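Writing the House Rules for Simulated Robot Work

Before a robot arm is allowed near a real kitchen counter at Drerholm, it spends months in a room that does not exist. The room has walls, a floor and a ceiling height that someone had to choose. For most of the institute's history, those choices were left to whoever built the room first. Since last winter they have been governed by a written code of practice, and the code has begun to travel.

The document is known internally as the Cakine rules, after the simulation package in which most of the institute's test rooms are built. It sets out how a simulated workspace should be prepared, how a gripper's behavior should be recorded in it, and what a laboratory may and may not claim on the strength of the results. It runs to 14 pages. Its authors have resisted several requests to make it longer.

The need became plain during a joint project with Clarko, a maker of handling equipment for small warehouses. Two teams had trained a gripper on what both described as the same pick-up task. One reported a high rate of success and the other a poor one. Comparison of the files showed that the teams had used different limits for finger force, different floor friction and different definitions of a completed grasp. In one set of trials, an object counted as picked up once both fingers touched it. In the other, it had to leave the floor and stay raised for five seconds. Neither team had written its definition down in the report.

The rules address this first. Every task must carry a plain statement of what counts as success, written before the first trial is run and kept unchanged until the last. If the statement proves unsuitable, the trials already completed are set aside and reported separately. They may not be scored again under the new wording.

A second section deals with the room itself. Surfaces in a simulated space are often given a color and nothing more, and a machine trained against one plain wall may come to depend on that wall. The code asks that each task be repeated in no fewer than 10 variations of the room, with changes to lighting, wall color, window placement and the starting position of the arm. The variations must be listed by number, and results must be given for each. An average alone is not accepted.

The third section has drawn the most discussion. It concerns markers and guides: the see-through shapes that developers place in a simulated room to show a target, a boundary or an approach path. Such shapes are useful to the people watching. They can also be visible to the machine, through its simulated camera, and a gripper may learn to follow the guide and ignore the object. The code requires laboratories to state, for every shape of this kind, whether it was present in the images used for training. Where it was, a further set of trials must be run with the shape removed.

Some developers regard the requirement as heavy. Removing a guide late in a project can lower the reported figures considerably, and sponsors do not always welcome the explanation. The institute's position is that a result which depends on a marker should be known to do so before the equipment reaches a customer.

Camera placement receives similar attention. Many arms are now trained with a view from behind the gripper, so that the fingers and part of the housing remain in sight at all times. The rules ask for the mounting point, the angle and the field of view to be recorded together, and for any later change to be treated as a new setup. A shift too small for a casual viewer to notice may be enough to alter how the machine judges the gap between its fingers. Nearly 10 percent of the trial files submitted to Drerholm in the first round of review were returned for lack of this information.

Review is carried out by a second laboratory. The reviewing laboratory receives the room files, the success statement and the control settings, and runs a sample of the trials without help from the original team. Saraç, a university group that works mainly on household assistance, was the first to take part as an outside reviewer. Its report recommended that units of measurement be stated in every table, and that a file be rejected if any setting is described only as "default." Both recommendations were adopted in the spring revision.

The code stops short of certifying equipment. A gripper that has met every condition in simulation has been shown to work in simulation, and reports are required to use that wording. Trials with physical equipment fall under the institute's separate safety procedures, which cover guarding, emergency stops and the training of operators. The two documents refer to each other but are kept apart, in order that a good record in one is never offered in place of the other.

Adoption outside the institute remains voluntary. Clarko now asks its development partners to supply the success statement and the list of room variations with each delivery. Other firms have taken up single sections, most often the one on camera placement. Drerholm permits partial use, provided that the sections followed are named.

A further revision is expected in December. It will add guidance on soft and folding objects, for which the present definition of a grasp is widely thought inadequate, and on how long trial files should be stored. Comments from laboratories already using the rules will be accepted until the draft is closed. 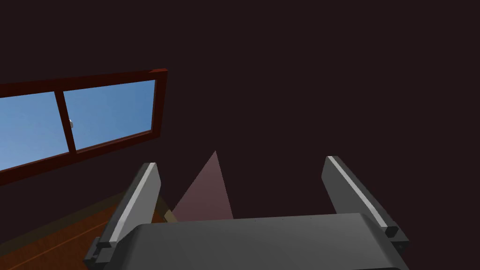 An open two-finger gripper in a simulated room, viewed from just above and behind its housing.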